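Search this site Search Go

WORKSHOP NOTES: THE FLOTSIDE GRIPPERS

Flotside is still being built on a kitchen table, and I am still not convinced. The plan is a home robot that tidies cutlery, taught by people working hand-held grippers.

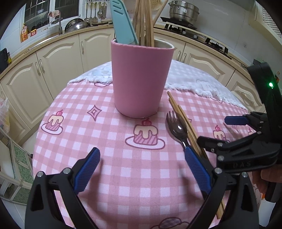

My doubts start with the budget. Breathnach put in 300 pounds and Stollico matched it with promises. A spork lying beside chopsticks is a fair test of grip, I'll grant them, but I'd want to see it done by the arm before anyone spends more.

We were told 384 goes would be plenty to train it. Then the figure became 500.
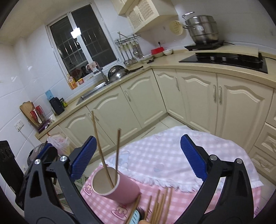
The Sanduven lot say more practice always helps. Perhaps. Their last arm took 2 winters and never got past dropping pegs. 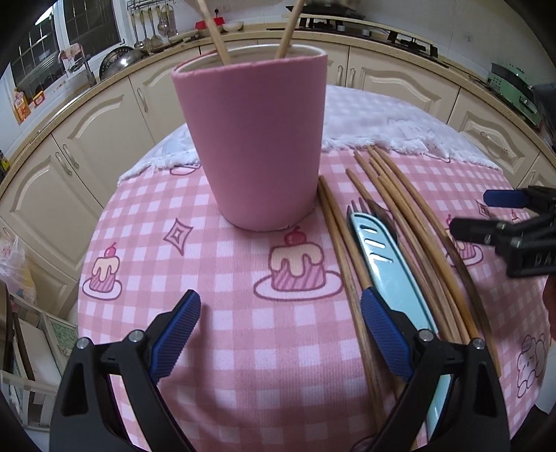 Thursday's meeting should settle which jobs come first. Mine would be the dull one, getting chopsticks into a tall cup like the pink one, because a narrow target shows up a sloppy wrist. Bring your own mug, and any spare M3 screws.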